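Week 4: Reading a Warranty

Bring the sheet you were handed last time, the one with the Sarmiento luggage warranty on the front and the repair form on the back. If you have lost it, share with a neighbor. Several of you have lost it.

Where we are. The first part of the course dealt with what a promise is. We now move on to promises printed very small. A warranty is a promise by a seller about the future condition of a thing, made by someone who would prefer not to be around when the future arrives. For our purposes it has a giver, a holder, a term, a scope, and a list of exclusions. The list of exclusions is usually longer than everything else put together, and that is where we will spend our time.

Express and implied

An express warranty is one the seller states. It can be on a card, in an ad, or said out loud at the counter, although proving the last kind is a hobby for the patient. The word "warranty" does not have to appear. "This suitcase will hold fifty pounds" is a statement of fact and can be held against the person who made it. "This is the best suitcase in the world" is puffery, and the law assumes you knew that.

An implied warranty is one the law adds without asking. The one you will meet most often says that goods sold by a merchant must be fit for the ordinary purpose of such goods. A kettle must boil water. It need not do so beautifully.

Note the word "merchant." Your cousin's yard sale is on a different footing, and so, probably, is your cousin.

"Lifetime"

Whose? Students always laugh at this question and then get it wrong on paper. It may be the life of the buyer, the life of the product, or the period for which the company goes on making the product. The Sarmiento card says "lifetime of the product," and elsewhere says the product's life ends when it is no longer fit for use. Read those two lines together slowly. The case is covered until it breaks.

Compare the Drurnex blender card, which gives a plain term of 2 years on the motor and says nothing poetic at all. I would rather have the Drurnex card. I have no view on the blender.

Wear, damage, defect

These three words do most of the work in any dispute.

Defect: it was wrong when it left the maker.
Damage: something happened to it.
Wear: nothing in particular happened to it, for a long time.

Warranties cover the first, decline the second, and will try to put everything you own into the third. Finish and surface are the usual battleground. Most cards exclude "cosmetic" complaints and then fail to say what cosmetic means, leaving you and the claims desk to work it out by mail. Is a bump in a molded surface a defect? Is a scratch across the same surface damage, or wear? Does it matter that the thing still does its job? 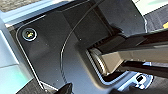 Honeylyn Villanueva wrote in after last term's session to say that I was too easy on the cosmetic exclusion: if a seller charges extra for a nicer finish, then the finish is part of what was sold, and calling it cosmetic afterward is having it both ways. I think she is right about express warranties, where the ad has praised the finish. I am less sure when the ad was silent. Come with an opinion.

Getting the thing honored

Read the notice clause first. Many claims fail because the holder waited, or told the store when the card said to tell the maker. Keep the receipt. Write down who you spoke to. The Mallimport card asks for the original carton, which tells you something about how many claims Mallimport hopes to pay.

For the discussion: suppose a buyer pays $2,000 for a dining table, and the top warps in the first winter. The card excludes "changes due to climate." The buyer lives indoors. Heriberto and Amrit will argue for the buyer, Deok-su and Máté for the store. Each side gets one page of notes and no props. I am looking at last April when I say that.

Reading for next time: the packet on disclaimers, sections 2 and 4. Skip the part on boats unless you have a boat.

Written answers to the table problem are due 9th August, on paper, stapled. The stapler in the hall is out of warranty.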